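Against the Folding Kitchen

By Blair Cairns

My kitchen drawers have been getting shallower for years. I don't mean the drawers themselves, which are the same ones the landlord screwed together before I moved in. I mean what goes in them. The measuring cups collapse. The funnel collapses. There is a silicone kettle, a gift, that collapses and has never been asked to do anything else. And there is the colander, which I bought with my own money and so have to defend.

It cost me 30 dollars. The box promised it would "give you back your cabinet." I hadn't known my cabinet was gone. I carried the thing home, folded it flat, unfolded it, folded it again, and felt for one evening like a person who owned a boat.

The old colander was steel and came from my aunt, Ute Eichhorn, who believed a kitchen tool should be able to survive being driven over. It had three feet and a dent. It took up half a shelf, and for twenty years that half shelf was understood to be the colander's, the way a dog has a chair. You could put a bag of onions inside it. Try putting a bag of onions inside something flat.

Naturally I gave the steel one away. Then I spent the space I'd saved on a second collapsible thing.

This is my complaint with the whole category. Room in a kitchen doesn't stay empty long enough for anybody to enjoy it. Fold four bowls down to the thickness of a magazine and you'll own eight bowls by August. My friend Houda Zaki moved into a place of 1230 square feet last year, a palace by our standards, and took all her folding gear with her. She now has a deep pantry in which a stack of flat objects sits at the bottom of one shelf, with a great deal of air on top of it. She says it looks like the shelf is waiting for a delivery.

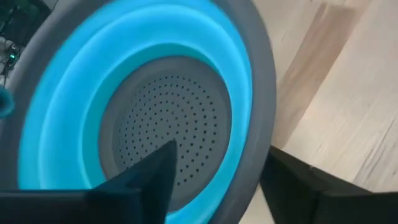 A collapsible colander from above, with gray rim, gray base and turquoise folds.

Look at all those rings. Every one is a ledge, and every ledge is a place for a grain of rice to start a new life. A steel bowl has an inside and an outside and you wipe both. The folding kind has terraces. I have gone after mine with a sponge, a bottle brush and, at a low point, a chopstick, and I still find orzo in there from dinners I don't remember cooking.

Then there's the color. I can't think of a vegetable that is turquoise. I can't think of much food at all that is turquoise, outside of a birthday cake, and yet some meeting somewhere decided this was the shade in which we would all rinse our lentils. I'll admit it has grown on me. Against the spinach it's almost pretty, and you can find it in a dark cupboard with your glasses off.

Ruairí Ó Dálaigh, who has read a draft of this and disagrees with every word, lives in a camper van for part of the year. He points out that in a van the folding colander is a miracle and my aunt's would be a passenger. Fine. I concede the van. I concede boats, dorm rooms and any apartment where you can touch the stove from the bed. If you have to move something else every time you want to drain a potato, buy the flat one and don't listen to me.

What I don't concede is the rest of us, with our ordinary cabinets, folding things down every night as if we might be asked to leave by morning. I've started keeping mine open. It sits on the half shelf, full height, next to the mixing bowl, and last week I put the onions in it. They fit pretty well, though I had to take out the kettle.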